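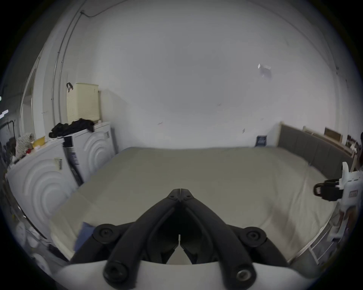
A bed with a plain sheet, and two front-loading machines in the same room.

In my opinion the washing should live where the sleeping is. When I say this to people in Iltdale, they look at me with pity, as if I had no other choice. But I have lived both ways and I would choose this one again.

In the house where I grew up, the machine was in the cellar. My mother carried the wet sheets up two flights of stairs, and on the way down with the dirty ones she could not see her feet. Here in England I found the machine in the kitchen, next to the onions. I have never understood this. A clean pillowcase should not pass a frying pan on its way home.

My neighbour Wyn Prothero does not agree. He says that a bedroom is for rest, and that a person cannot rest beside a pile of clothes waiting on top of a machine. It is true that the pile grows. A flat top invites everything: a cloth bag, black clothes, whatever was in the hand at the time. He also speaks about the noise, and here I must give him his point. I do not run a wash after nine in the evening.

Still, think what happens on the day you change the bed. You pull off the sheet and it goes into the drum after two steps. When it is dry, you have the largest folding table in the home directly in front of you, and a big sheet needs such a table. I lay everything flat, I smooth it with my arm, and the shirts can wait their turn at the side — nothing is carried through a corridor.

Wyn paid 785 pounds to have a cupboard built around his machine in the hall. It is a handsome cupboard. But his clean clothes stay in it until Thursday's shirt is needed, and then he takes the shirt out creased and irons it on the kitchen table.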